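Can I run for town council if I missed the first filing deadline?

Posted by Elisa Pellegrini
January 24, 2019

So I finally got talked into running for council here in Stornon, and then I found out the petition deadline for the party primary already went by. I work full time and I've never even been to a campaign meeting. Am I stuck waiting 2 years, or is there some other way on to the ballot?

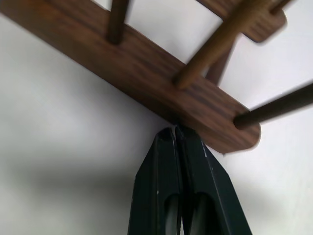 Wooden board with pegs

Studell
You can probably still file as an independent. That's what I did over in Bultent, and the independent deadline was in March, weeks after the party one. Call your town clerk and ask for the candidate packet. Get way more signatures than you need – mine lost a bunch because people signed who weren't registered at the address they wrote down. I won with 1,602 votes, so it can be done!

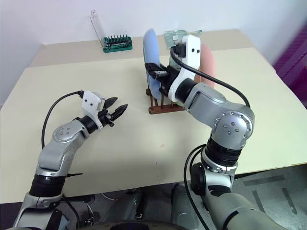 The other thing I'd say is open a separate bank account before you take a single check, even from your mom. I didn't, and I spent a whole weekend sorting my grocery money from my yard sign money.

Adebisi
just do a write in, my uncle did

Studell
Write-in is OK as a backup, but check whether you have to register for it first. In my town they don't count your votes if you didn't – and spelling matters, so practice saying Pellegrini slowly at the door.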